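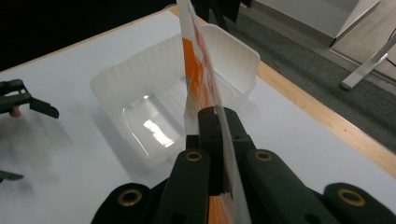
White packaging with an orange band.

Is thin printed packaging really recyclable, or is the arrow symbol just decoration?

Posted in Home & Yard > Trash and Recycling, Numosville
17 February 2021

Bijan Mazandarani

I've lived in Numosville for four years and I still can't get a straight story on this. Every thin sheet, sleeve and flat box that comes into my house seems to have the arrows printed on it somewhere, or a little green leaf, or the words "please recycle." Some of it feels like plain cardboard. Some of it feels like cardboard that somebody ironed plastic onto. A few pieces I can't tell what they are at all.

The town flyer says "paper and clean cardboard, yes" and "coated packaging, no." Great. Coated with what? Nearly everything with a printed front has some kind of shine to it. I called the hauler and the person on the phone told me to put in anything with the symbol. I called back later that week to ask about something else, got a different person, and was told the symbol means nothing and to go by the flyer. So which is it?

I'm not trying to be a saint here. I'd just like to quit standing over two bins in my kitchen arguing with myself. My questions:

Does the arrow symbol on the package mean my town will take it?
Is there a way to check at home if something is plastic coated?
Is any of it getting recycled, or does it all go in the same hole?

Please don't send me a link to a company's sustainability page. I've read three of them and they were all very proud of themselves.

Two people answered. Sorted by most helpful.

Pascal Eichhorn
(marked helpful by 4 members)

Taking your first one first: no. The arrows are put there by whoever made the package, and they don't know you live in Numosville. At best it tells you the stuff could be recycled somewhere, by somebody with the right equipment. If there's a number inside the arrows, that's a code for the kind of plastic. It was never a promise. I'd give the leaf even less credit. A leaf is a drawing of a leaf.

So the second person you talked to was closer to right, and the flyer wins. But I agree the flyer is badly written. "Coated" covers a lot of ground. Ink isn't a coating in the way they mean it, and neither is the clay finish that makes a cereal box smooth. Those normally go in with the paper. What mills have trouble with is plastic film stuck to the paper, plus wax and foil.

I ran a small print shop for a while (Eichhorn Print, out on the Clalwood road, long closed) and customers asked me this at the counter all the time. What I used to do with a sample, and still do at home:

1. Clear a spot with decent light and lay the piece down flat, printed side up. A pale surface helps when you're looking for a clear film along the edge. Check both sides. Plenty of packaging is plain on the back and filmed on the front, and you'd miss it if you only looked at the back.

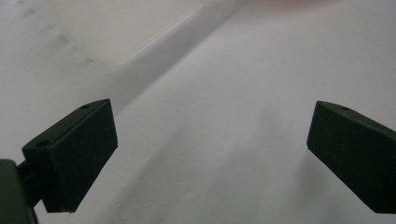
2. Tear it from the edge, slowly. Plain board tears with a fuzzy, fibrous edge all the way through. If a clear skin stretches, or hangs on after the paper has given up, that's film. If the whole thing stretches and there's no fiber at all, you never had paper to begin with and the paper bin is the wrong place for it.

3. Still not sure? Put a scrap in a bowl of warm water and leave it overnight. Rub it between your fingers in the morning. Uncoated board goes to mush. Coated board may soften on one side and leave you holding a thin sheet of plastic.

4. Scrunch test, for the very thin stuff like gift wrap. Ball it up and let go. If it stays balled it's more likely to be paper. I don't trust this one by itself – I've had thin filmed paper stay scrunched just fine – but it's quick.

None of this is laboratory work. There are water-based coatings now that are supposed to break down at the mill, and they can feel slick like the bad kind. You can't settle that in your kitchen and I wouldn't lose sleep over it. My rule is that if I've torn it and I still don't know, it goes in the trash.

People get upset at that. They figure the doubtful piece deserves a chance. Maybe, but somebody has to pull it off a belt if it's wrong, and a load with too much junk in it can get turned away. One sleeve in the landfill bothers me less than a bale of decent cardboard going with it.

On your third question, I can't tell you. I've heard both stories, usually from people who have never been inside a sorting plant. Flattened brown boxes I believe in, as there has long been a market for them. Mixed thin packaging, I have my doubts. If you want a real answer, ask the town in writing where the paper goes after pickup and what share of it gets thrown out. Ask for the name of the plant. You might get a brochure back. Ask again.

Drolledness
(marked helpful by nobody yet)

its all a scam, they dump both bins in the same truck. saw it with my own eyes in June. i just put everything in one bag now and sleep fine

Replies under this one:

Pascal Eichhorn
Could be. It could also be a split truck, they have a divider inside and from the curb it looks like one opening. Did you see into the back of it?

Drolledness
no but i know what i saw

Bijan Mazandarani
Thanks Pascal. I did the tear thing on a stack from the hall closet. Most of it was ordinary board, which I didn't expect, and there were two glossy sleeves with a skin on them that I've been putting in the paper for years. Both had the arrows. One also had the leaf.

The bowl of water is on the counter now with a scrap of something I couldn't call either way. I'm told it looks disgusting and has to be gone by breakfast.

I'm not ready to go all the way to one bag like Drolledness, though I'll admit I've wondered about the truck too. I wrote to the town and asked where the paper goes and how much of it is rejected. So far I have an automatic message thanking me for caring about Numosville. If a person writes back I'll post it here.

Pascal Eichhorn
Keep the automatic message. When I asked them about glass, mine said the same thing.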